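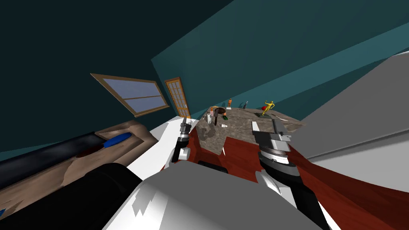

Sep 19, 2025

The order picking at Nastlow is going over to arms in the new year, and since March my job has been to sit with the simulator and get them ready. I used to be on the packing benches. Same building, same canteen, different chair.

The software is called Ilto. It gives you a pretend room with furniture and bits and pieces in it, and you practise the arms in there before anyone lets them near a real shelf. My day is mostly reaching, gripping, letting go and doing it again. I log each attempt, note what went wrong, and at the end of the shift the log goes to Varora, who supply the arms.

There are four of us on this now. Nine are still on the benches, and I won't pretend the mood is the same as it was. We have been told that no jobs will go, and that people will move to checking, returns and what the letter called "arm support". I do arm support already, as far as I can tell. It pays slightly more and my wrists have stopped hurting. I do miss talking, though. On the benches you could chat all day. With the simulator you need to watch your fingers – well, its fingers – and the hours are quiet.

What surprised me is how much of the old job I use. A packer knows to leave a gap before closing on something, and which way to come at it so the next item isn't knocked. I had never had to put any of that into words before. Now I write it down for a living, and I have asked twice whether that counts as training for pay purposes. No answer yet.

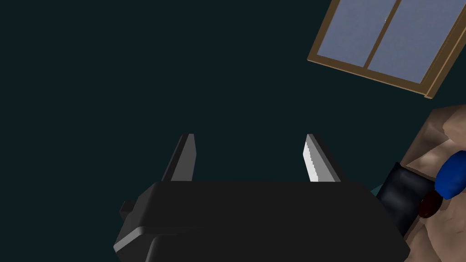 Slaoui wrote under my last post that their depot went through the same change and the pay question took over three months to settle, so get it in writing early. I have sent the email again, this time with the shift lead copied in.

Next week I am back on the benches for two days to cover leave. I am quite looking forward to it.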